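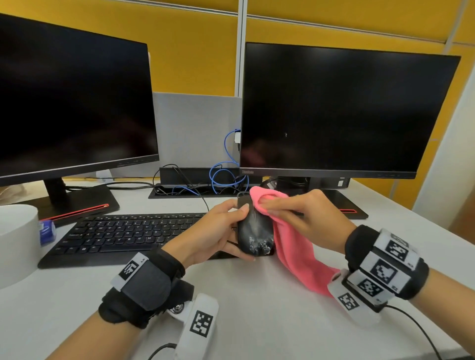 Última modificación: 6 de abril de 2024

Dejar la casa lista antes de las vacaciones

Vivimos en Traltholm y cada verano pasamos unas semanas en Hamevstead, donde mi familia alquila la misma casa desde que yo era niña. Son 280 kilómetros, así que si se olvida algo no se vuelve a buscarlo. Con los años he ido apuntando lo que conviene hacer antes de cerrar la puerta.

Nevera. Empiece a vaciarla una semana antes. Si va a desenchufarla, descongélela la víspera, séquela bien y deje la puerta entreabierta con un paño doblado en el borde. Si la deja encendida, quite al menos la leche abierta, la fruta y las sobras.

Desagües. Eche un vaso de agua en cada sumidero, también en el de la ducha que no usa nadie. En ausencias largas añada una cucharada de aceite de cocina, que frena la evaporación y evita los malos olores a la vuelta.

Agua. Cierre la llave general y abra un momento un grifo para comprobar que ha cerrado del todo. La nuestra se atascaba y hubo que cambiarla; la pieza costó 51 euros.

Basura. Sáquela la última mañana y lave el cubo con agua y un chorro de vinagre. Déjelo boca abajo.

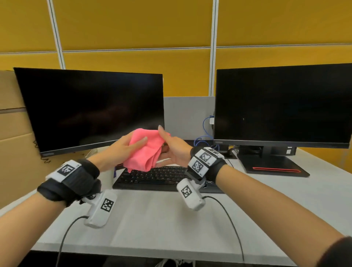
Ropa de cama. Quite las sábanas y deje el colchón al aire. Guarde un juego limpio encima de la cómoda para la noche de regreso, cuando no apetece buscar nada en los armarios.

Plantas. Las de interior aguantan unos diez días agrupadas en la bañera, sobre una toalla mojada y con la persiana a medio bajar. Los cactus se quedan donde están.

Maletero. Lo pesado va abajo y pegado al respaldo. La bolsa con los bañadores y las toallas se carga la última, para no deshacer todo el equipaje si los niños quieren bañarse nada más llegar.

Para el viaje. Congele dos botellas de agua llenas hasta tres cuartos y úselas como acumuladores de frío en la nevera portátil. Los bocadillos, mejor sin tomate; lo cortamos al parar.

Llaves. Un juego con un vecino y otro en la guantera.

Beca Harries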